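Why Is Paper So Good at Being Paper?

Pull a page out of an old notebook (your own, please, and one you've finished with). Tear it slowly and look at the ripped edge. See the fuzz? Those tiny hairs are fibers, and a sheet of paper is a big flat tangle of them.

Most of the fibers come from trees. A tree spends 30 years growing tall and dignified, and then somebody chops it into chips and cooks it into mush. The mush is called pulp. It looks like oatmeal and you should not eat it.

At the Fodor mill in Dallevow, the pulp is mixed with so much water that it pours like milk. It gets sprayed onto a moving screen, the water drips through, and the fibers are left lying all over each other like puppies. Then come rollers to squash it and hot drums to dry it. As the water leaves, the fibers grab hold of their neighbors and don't let go. 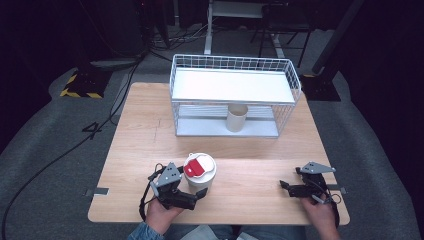

Thick paper is made much the same way, only with more fiber. Stack up a few layers and you get cardboard. Roll it up with glue and you get a tube, which is surprisingly hard to squash if you push on the ends and very easy if you sit on it.

Paper has one great enemy, and it's water. Leave your homework out in the rain and the fibers let go of each other. Paper cups get around this with a thin waterproof lining, often plastic. Homework has no lining, so teachers are rarely fooled.

Costel Hodoroagă, who runs the Fodor mill's biggest machine, says old paper can be turned back into pulp around 5 times. After that the fibers are too short and tired to hold hands.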